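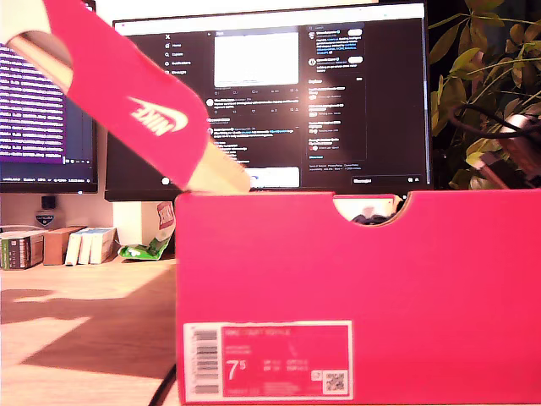 How I Store Shoes So They Come Out Looking the Way They Went In

Every March I swap the boots for the sneakers and the sandals, and for years I did it badly. I'd shove everything in a trash bag, toss it up on the shelf and then wonder why my nice loafers had a crease straight across the toe. These days I give it one evening (usually a Thursday, with a podcast on) and I haven't lost a pair in ages!

Clean them first

Knock the soles together outside, then go over them with a dry brush. An old toothbrush is great for the seam where the sole meets the upper. After that I wipe everything with a damp cloth and a tiny drop of dish soap. Pull the laces out and wash those in a mug of warm water.

Take the insoles out too, if they lift. My friend Sidra Mughal talked me into this one and I was pretty grossed out by what was under mine.

Let them dry. Really dry

Leave them overnight at least, tongues pulled open, away from the radiator. I stood a pair of leather boots against the heater once and they went stiff as a board. If they got soaked, give them two nights and swap in fresh newspaper in the morning.

Stuff the toes

Plain tissue paper is best. Newspaper is fine for dark shoes but the ink rubs off on pale linings, ask me how I know. Fill the toe until it holds its shape and stop there, you don't want to stretch it. For tall boots I roll up a magazine and slide it down the leg.

Box them up

I keep the boxes shoes come in, as long as they're still sturdy. Lay the shoes on their sides, heel to toe, with a sheet of tissue between them so the colors don't rub. If your box has a handle hole, leave it open for a bit of air. I toss in one of those little silica packets when I have one, but keep those away from kids and pets.

No box? I bought a set of 14 fabric bags for 19 dollars and they do the job, they just don't stack.

Label the end, not the lid

Once you've got a pile going you can't see a single lid. I write on masking tape: "brown boots, zip, need new heels." Future me is always grateful for the heels part.

Where to put them

Somewhere cool and dark. Mine live on the hall closet shelf, heavy boots at the bottom, stacked no more than four high. The attic gets too hot and the glue on one pair gave up completely.

I open everything up again halfway through the season for a quick sniff and a look for mold. If anything smells musty, it goes out on the porch for the afternoon, then back in with fresh paper.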